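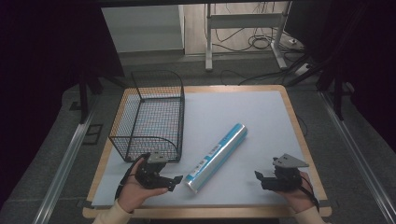
Lionel Lacroix told us at the midterm talk that a basket is not a storage system, it's just a smaller drawer with holes in it, and that if we wanted to prove otherwise we should time people. So we did that. This report is the timing plus what we changed in between.

Kitchen storage project, final report
Group: Gaëtan Lebrun, Amirul Sinaga, Aivar Kairys
Handed in 13/04/2023

1. What we wanted to find out

Shared kitchen on the second floor of Drendley house. One deep drawer for all the wraps: cling wrap, foil, baking paper, freezer bags. Everything slides to the back. People buy a new roll when they can't find the old one, we had this ourselves in January, three open rolls of cling wrap at the same time. Question: does an open wire basket on the table get people to the right roll faster than the drawer, and does stuff get put back.

2. Setup

Black wire mesh basket, rectangular, no lid. Picked that over a closed bin so you can see in from the side. Fine mesh matters, we tried one with wide gaps first and the corners of the boxes poked through and caught.
Work table, square, light wood frame. Basket on the left half, person stands at the front edge. Right half stays free for unrolling and tearing.
Starting position for every "put away" trial: cling wrap box lying diagonal near the middle of the table, nothing in the basket. Diagonal because that is how people leave it when they're done. We agreed on that after an argument.
For the "fetch" trials the basket had all four items in it.

3. Trials

102 fetch trials, 100 put away trials. Should have been equal but two put away times got lost when the sheet was saved over. Our fault, Aivar has the older copy and they aren't in that one either.
Total fetch time from the drawer was 1,326 seconds over the 102 trials, so 13 seconds each. Thats longer than any of us guessed. Most of it is digging.
We did not get a clean total for the basket, the stopwatch was started late on the first day. So no percentage here. Looking at the usable ones it is clearly shorter, see limitations.

4. What we saw

Long boxes: people want to stand them up. In the basket they lean and then the next person lays them flat on top of the rest. After a few rounds you're back to a pile.
Laying them all flat the same direction worked better. Long side of box along long side of basket.
Freezer bags go in last or they get squashed.
The raised part of the rim at the back corner gets used as a handle even when the basket is full. It tips. Tell people to use two hands.
Cutter edge should face down and away. Amirul scratched a knuckle on the foil box, not serious but it's in the log.
Put away was slower when the end flap was open, people stop to close it. We left those times in.

5. Limitations

Same few people did most of the trials so they learned where things are. Only one table height. Drawer was messier than an average drawer maybe, we didn't tidy it first and perhaps we should of measured a tidy one also. Late stopwatch, see above. Nothing on what happens after a month of real use.

6. Recommendation

Basket stays out, wraps only. No clips, no batteries, no takeout menus. One open roll of each kind, spares in the drawer. Label on the front side of the basket, not on the rim, it falls off the rim.
Lionel's point about holes is partly fair. Without the flat rule it does turn in to a drawer.

7. Still to do

Repeat with a second basket for bags only
Time a tidy drawer
Ask Florian Hamel if the Iten house kitchen can be used, their counter is higher
Clean copy of the log, Gaëtan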